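May 2023, notebook, shell and editor stuff

Finally sat down with the thing I've been putting off since October, which is getting our build scripts out of my head and into something Tudor can run without calling me. Big day! I learned more about make in one afternoon than in the whole time I've been copying the same Makefile from project to project.

Starting point: the Kirndale repo, one Makefile, 699 lines, most of it me pasting the same rule with a different folder name. I always knew pattern rules existed and never bothered. One line with a percent sign in it replaced the whole middle of the file. It's down to 240 lines now and I can read all of it, which I could not say this morning.

Things I want to remember:

Automatic variables. $@ is the target, $< is the first prerequisite, $^ is all of them. I keep mixing up the last two. Wrote them on a sticky note and put it on the monitor, next to the git one. $* is the bit the percent sign matched, and I used it straight away for naming log files.

.PHONY. Add clean, test and docs to it. We had a folder called docs sitting right there in the root, so "make docs" has been cheerfully telling us everything was up to date for who knows how long. I laughed out loud when I found it.

make -n prints what would run without running it. make -n piped into less is my new favorite thing. I did it for Onach as well, just for fun, and found two rules that call the same linter one after the other.

-j. Tried make -j8 and it fell over, then it worked, then it fell over again. Missing prerequisite: the header gets generated by a script and two of the object files never said they needed it. Running one job at a time hid it (they happened to be listed in the right order). Fixed by adding the header as a prerequisite. Ran it in a loop while I got lunch, 500 clean builds, no failures.

Tabs, of course. My editor turned them into spaces on save. Added a makefile section to .editorconfig with indent_style = tab and that's the end of that, I hope.

Then a detour into shell. The Ene import script loops over about 2000 small text files and starts a new sed for every one. Changed it to find with -exec and a plus sign at the end in place of the backslash semicolon, so it hands sed a big batch each time. Such a small edit and it finishes before I can switch windows. Also put set -euo pipefail at the top of everything. That broke one script right away, a grep that finds no matches and returns 1, so that line has || true on it for now. Not pretty. Look at it again.

Godelieve showed me git worktree at the whiteboard and I'm sold. One checkout per branch, each in its own folder, no stashing. The commands, so I don't have to ask again:

git worktree add ../kirndale-fix fix-branch
git worktree list
git worktree remove ../kirndale-fix

Still to do: move the Onach repo over to the same Makefile layout, write a help target (Tudor has a nice one with grep and awk that reads the comments next to each rule), and print a one-page sheet of all this for the Farnville people. Double-sided if I can't get it onto one page. I'd love to squeeze the worktree commands in too. 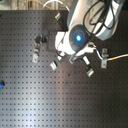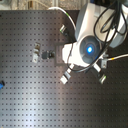
Arm over the breadboard table, both shots. Glare across the lower part of the tabletop.

Comments (3)

Tudor Coman
The help target is in my dotfiles, take it! You need two hash marks before each comment or awk skips the line.

Godelieve Hoekstra
Add git worktree prune to your list. If you delete the folder by hand it still shows up in the listing until you prune.

Tudor Coman
Also tried -j8 on Onach just now. Same kind of missing header there, I'll send you the patch.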